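Workshop notes | Footwear | Sole bonding

December, bench notebook, R. Samarakoon

Picking up from the last entry. The second pair of Direlura samples came back from wear with the toe bumper lifting on the left shoe, same spot as before, at the inside edge where the rubber wraps up over the mesh. Lift is shallow. A fingernail goes under it and stops. The right shoe is fine all the way round.

Arif thinks it is the primer. I thought so too until I peeled the rest of the bumper back this morning. The cement came away clean from the rubber and stayed on the upper, so the upper side is holding. The rubber has a faint shine on the inner face all along the failed section and none on the section that held. I read that as mold release that didn't get buffed off. Yesenia looked at it under the loupe and agrees about the shine but wants to see a cross cut before she signs on to the reason.

Cut the strip in half lengthwise. One half is in a bag for Yesenia, marked with the shoe size and side. The other half I wiped with solvent, buffed by hand with 50 grit, wiped again, and cemented back to a scrap of the same mesh. Two coats on the mesh, one on the rubber, left open until tacky, heat, press. It goes on the pull tester tomorrow after a full night.

Asked Shahnaz to check with Lodeline whether the buffing step on the bumper is done before or after trimming. If it is after, then the inside curve is hard to reach with their wheel and that would explain why it is always the same few inches. Their process sheet lists buffing once and gives no position for it.

Midsole paint, separate problem. The fade on the Reltetti colorway goes from dark gray at the heel to a sort of rust at the toe, and on the sample pair the two sides don't match. On the outside the change starts under the arch. On the inside it starts a good bit further back. Andri sprayed both by hand with the card mask, so I don't think anyone should be surprised. He wants a bent plastic mask that clips over the midsole. I said go ahead and make one out of the clear sheet we have left. If it works we can send the shape over.

Color check done near the window and then again under the lamp. The rust reads more orange under the lamp. Left it as is. The laces are the bigger issue, they were supposed to match the rust and came in closer to brick. Shahnaz has the swatch and will send it back with a note.
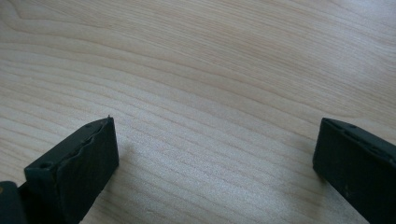 Wood grain, tabletop.

Flex test. The first shoe from the new outsole batch went on the machine and ran to 3,000 cycles with no cracking at the forefoot grooves. Stopped to look, put it back on. It got to 976 past that before the clamp slipped and the counter kept going with the shoe hardly bending, so I threw out everything after the last stop. Restart needed from 3,000. Clamp screw is worn. I swapped it with the one from the spare head, which bites fine, but we need new ones. Yesenia, please add to the parts order.

The groove nearest the big toe has a pale line at the bottom after flexing. It is stress whitening as far as I can tell and no crack opens when I bend it back over my thumb. Will keep looking at it at each stop. The old compound did the same thing and never went further than that.

Weights: I haven't redone them. The numbers on the whiteboard are from before the insole change and should be ignored until somebody puts the new pair on the scale.

Last fit. Andri tried the sample in his usual size and says the heel slips a little when he walks down stairs, fine on the flat. Arif wore the same pair with thicker socks and had no slip, but said the tongue slides to the outside. The tongue loop is sewn on some 2 mm off center, I measured it from the lace holes on both sides. That is within what we told the stitchers was okay. I'd like to tighten that on the next round and see if the sliding stops before we start adding side straps, which cost money and make the shoe harder to get on.

Heel slip I'd treat with a bit more foam in the collar. Shahnaz has the thicker foam from the Wickramasinghe job, there should be enough for a pair. It is a touch softer than what we use now. Try it anyway.

To do:
Pull test on the re-cemented strip, and on a control strip with no buffing
Cross cut for Yesenia
Lodeline answer on buffing order
Mask (Andri)
Restart flex at 3,000, check the clamp every time it stops
Collar foam, one pair
Lace swatch back to supplier

Note for whoever opens up: the cement can by the press is the old lot. The lid is taped and it has an X on it. Don't use it for anything that goes on the tester. The new lot is on the lower shelf.

4:40 pm. Arif just brought up a third left shoe with the same lift, from the pairs that haven't been worn. So wear didn't start it. Bagged it without peeling so Yesenia can see it as it is.

Back to top | Contact the workshop | All notebook entries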